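Korgate Records Services - update on automation in the document room, February.

The Skuklow sorting line now handles routine intake. Staff keep the work that needs judgement, starting with folders at the table. 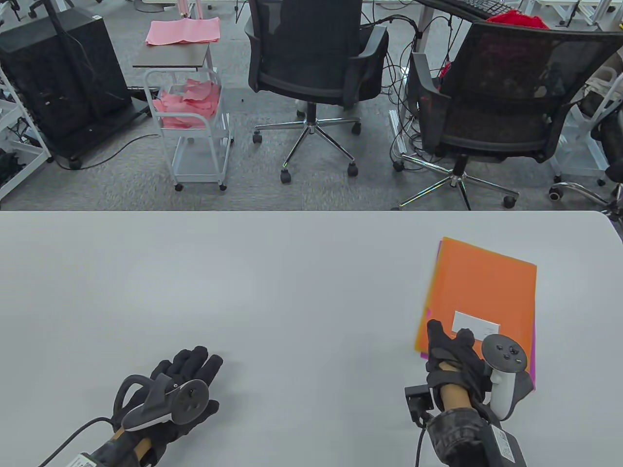 No positions have been cut. Each employee receives 30 hours of paid retraining.

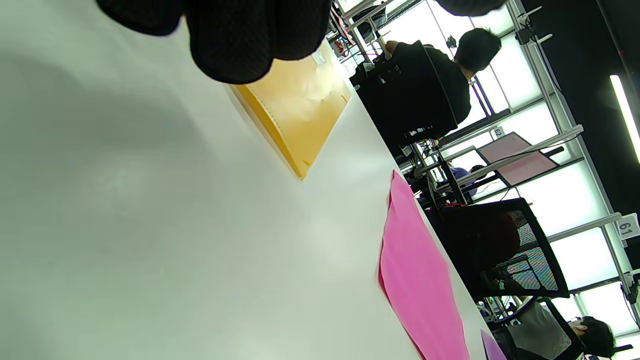
Next steps

Supervisor Orvokki Ahonen will review workloads after 3 months.

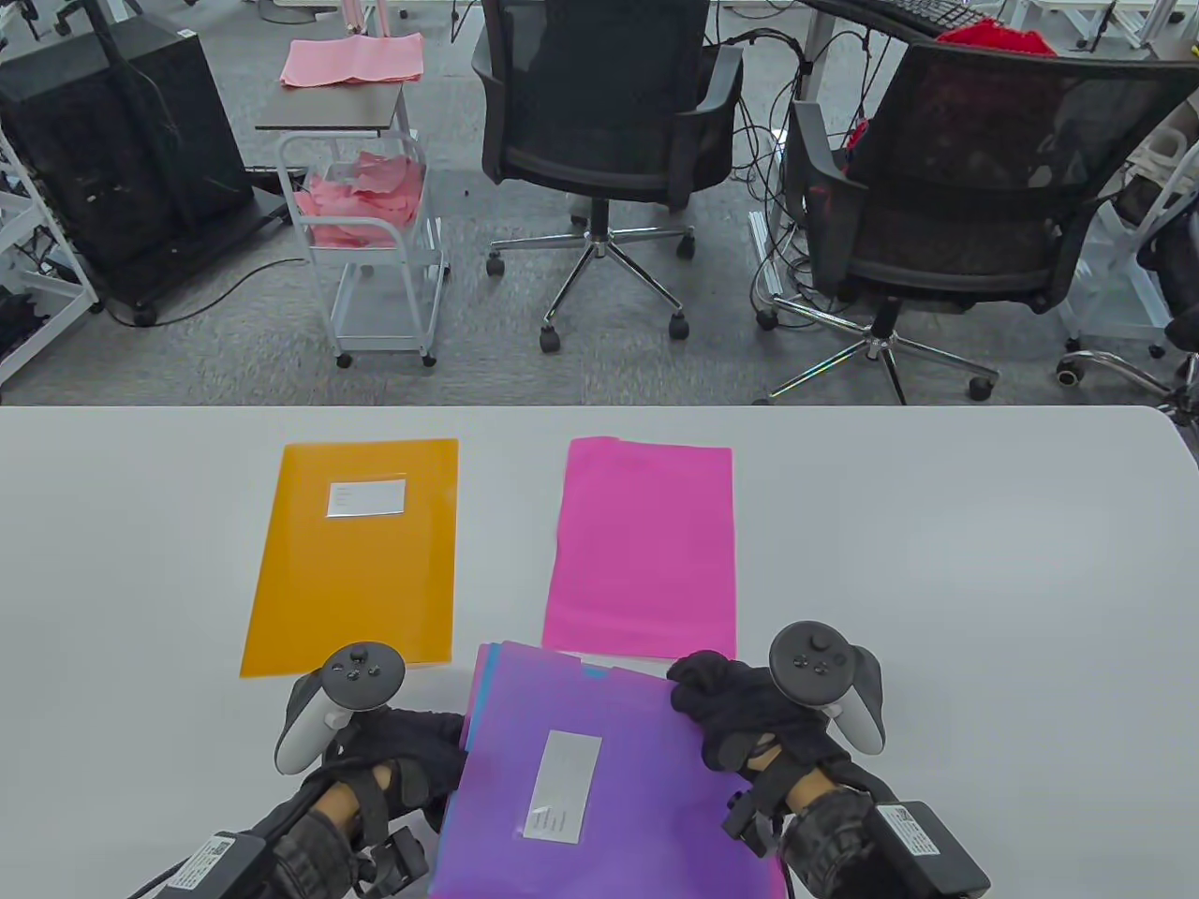
Labelling rules stay the same for now. Orange and purple folders keep their label windows - please fill them in.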